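Workshop Tips: Pulling a Hard Drive from a Caddy-Mount Desktop

Older office desktops are cheap sources of drives and power supplies. Most of the work can be done without tools, provided the parts are removed in the right order. The notes below apply to cases where the drive sits in a blue plastic caddy and the caddy clips into a bay.

Before opening the case
Shut down, switch off at the wall, unplug the cord and hold the power button for 8 seconds. Wear a wrist strap clipped to bare chassis metal. Lay the case on its side on a ribbed or rubber mat so that it does not slide. Allow 17 minutes for a first attempt.

Blue plastic on these machines generally marks a part meant to be handled: a latch, a tab or a carrier. Look for it before reaching for a screwdriver. Support the drive as it comes free, and keep the circuit board side away from brackets and heatsink fins.

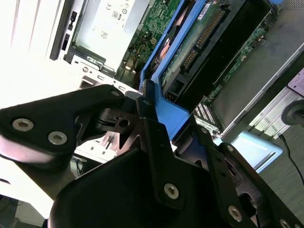
Vullamberg Bench Notes, No. 354

Disconnect the data cable first, then the power cable. Grip the plug body and pull straight out. Do not pull on the wires. If the plug has a metal spring clip, press it fully before pulling. A plug that resists is usually still latched on one side.

Releasing the caddy
Squeeze the tabs toward the drive and slide the caddy out level. Caddies that have been in place for years may bind at one corner. Push the caddy back in by 3 mm, square it up and try again. Prying with a flat blade cracks the bay, and replacement bays are hard to find.

To take the drive out of the caddy, flex one side rail outward just far enough for the locating pins to clear the screw holes.
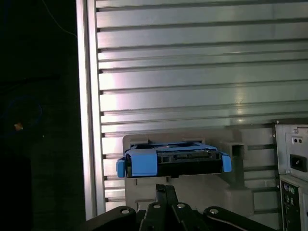
Pins break more often than rails do, so flex one side only and tip the drive out from that side. Refit in the reverse order, seating both pins on the fixed side before closing the other. The SATA connectors must face the cable side of the bay. A drive fitted backward will often latch normally and only show the mistake when the cables will not reach.

Cleaning while the bay is out
Use a soft brush and low-pressure air. Hold fan blades still while blowing. Wipe plastic parts with a cloth barely dampened with Nullari cleaner or plain water, and let them dry completely. Keep liquid off the board and the connectors. Skistorine contact spray is for edge connectors only and should not be used on drive pins.
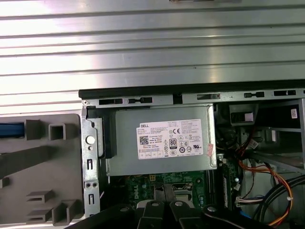

Power supplies are best left closed. The capacitors inside can hold a charge after the cord is removed, and there is nothing in the housing worth saving on a home bench. Read the label before setting the unit aside for reuse. On a Dell unit with the 80 PLUS logo and the CE mark printed among the ratings, the output figures are in the same dense block of text, and a phone photo enlarged on screen is easier to read than the label itself. Copy the figures onto masking tape and stick the tape to the outside of the housing, clear of the vents. Do not assume that a supply from one case will fit another; check the connector type and the mounting holes.

Storage
Put loose drives in antistatic bags, one per bag, with the caddy in the same box. Rothe parts bins, the medium size, hold a bagged drive flat. Keep at room temperature, away from speakers and magnets. Label each bag with the capacity and the date of removal.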